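Sunday, December 24, 2023 — by Adwoa Atinga
Filed under: About Us / Who We Are
14 shares | 3 comments

About Ilero

We write the software that sits between a camera and a robot arm. Perception on one end, motion control on the other, and in the middle a planner that has to decide what to do about a cluttered kitchen counter. We love that middle part, and most of the company works on it in one way or another.

Ilero was started by Yasir Hayat and Ivars Vaher, who had spent years patching other people's motion planners and wanted to see what would happen if the planner and the vision code were written by the same people, at the same desk. There are eight of us now. We still argue about coordinate conventions at lunch.

Where we work

Most of our day goes by in simulation. Our kitchens have checkered walls, marble counters and the kind of mess any cook would recognize — a tomato beside a black appliance, a soap bottle pushed to the back, a rack with something lying across it. Every change to the planner has to get through 945 test layouts before it is merged, and the full run takes up to 30 minutes on our own machines. Garba Ojo built the tool that replays a failed run step by step, and it's probably the thing we'd save first in a fire!

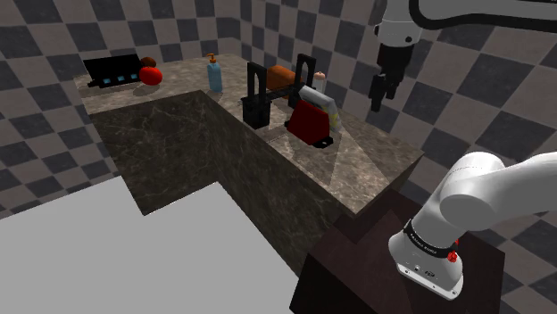
What we make

Culteck is our planner. It takes a list of objects with a confidence for each one and looks for a path that keeps the whole arm clear, elbow included. It's happy to change its mind when a new camera view comes in, and getting that to happen smoothly took us most of a year.

Sethi is the perception side. It guesses at shape and pose, and it says how sure it is. We're very fond of that second part. A small brown round thing half hidden behind a tomato might be a potato or a kiwi, and Sethi is allowed to say so and pass both guesses along.

Tall bottles are a favorite test of ours. The fingers have to come down close on either side, and the arm itself can hide a good part of the counter while they do.

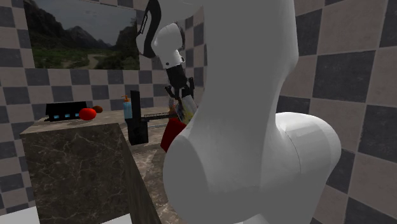 Anselmo Barroso looks after the grasping code, and he has rewritten the approach step more times than he'd like to admit (the current one is lovely, go read it). In February we start work with Brondent, who want to use Culteck for sorting trays, so the kitchens will be getting some company.

Working with us

We take on two interns a year and we answer every email. If you like geometry, odd bugs and long talks about what a robot ought to do when it isn't sure, please write to us. Tell us about something you built, even if it only worked once.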